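**Part-time house manager wanted, Covden House**

Covden House is a shared residence for graduate students and visiting researchers, on a quiet street a short walk from the Forent bus line. We have 48 rooms on three floors. Most people stay between one semester and two years. Our current house manager, Asuka Kubo, is moving in May and we want somebody in place before she goes so the two can overlap.

The job is 20 hours a week. You would live somewhere else - there is no apartment attached to this position, and we get asked that a lot.

## What you would do

- Check residents in and out, and walk each room with them both times
- Keep the room calendar current and answer emails from people who want to apply
- Take repair requests, fix the small ones, and call a contractor for the rest
- Order cleaning supplies, light bulbs, filters and paper goods
- Run the monthly house meeting and send out notes afterward
- Post rent reminders and pass late accounts to Fumiko Oda in the office
- Keep the bike room, kitchens and laundry in working order

Evenings are the busy part of the day. Residents come home between 5 and 8 p.m. and that is when they knock on the door, so at least three of your shifts each week have to cover those hours. The rest of the schedule is up to you, within reason. August is heavy. More than half the house turns over in two weeks, and we ask that you take no vacation then. January is a smaller version of the same thing.

You will not be on call overnight. Renji Hattori handles emergencies after 10 p.m. and has done so for years.

## What we are looking for

You should have worked somewhere that dealt with the public: a hotel desk, a dorm, a library, a restaurant. Property management experience is fine but we don't require it. You need to write a clear email and be able to say no to people politely. Guests staying past the limit, bikes in the hallway, somebody's pan left soaking in the second-floor kitchen - a lot of the work is conversations like that.

Basic repairs matter too. We mean changing a faucet washer, clearing a drain, resetting a breaker, tightening a cabinet hinge. If you haven't done these before but are willing to learn, say so in your letter. Asuka had never opened a sink trap when she started.

Other things that would help:

- A second language, any language
- Some practice with spreadsheets
- A driver's license, for supply runs

You must be able to climb stairs and lift 40 pounds. The building has no elevator.

## The building

The house went up as a small hotel and was converted later. Each floor has one kitchen and one lounge. The heating is old and reliable, the windows are newer, and the roof over the back stairs was replaced last summer. Laundry is shared and residents sign up for times on a sheet, which the manager reprints every month.
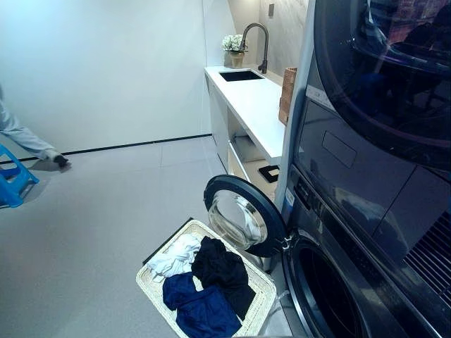
The manager's office is on the first floor next to the mailboxes. It has a desk, a phone, a key cabinet and a window that opens. Parking is on the street only.

## Pay and time off

Pay is $24 an hour, every two weeks by direct deposit. You get 86 hours of paid leave a year, counting sick time, and a transit pass. There is a 90-day trial period, with a short review halfway through and another at the end.

## How to apply

Send a letter of one page or less and a resume to Takumi Miyazaki at the Covden House office. Paper is fine if you would like to drop it in the mail slot. Tell us which evenings you can work and the earliest date you could start. Please give two references, at least one of them a person you have worked for.

Interviews take place at the house and last an hour, including a walk through the building with Asuka. We will reply to everyone who applies, but it may take us a couple of weeks.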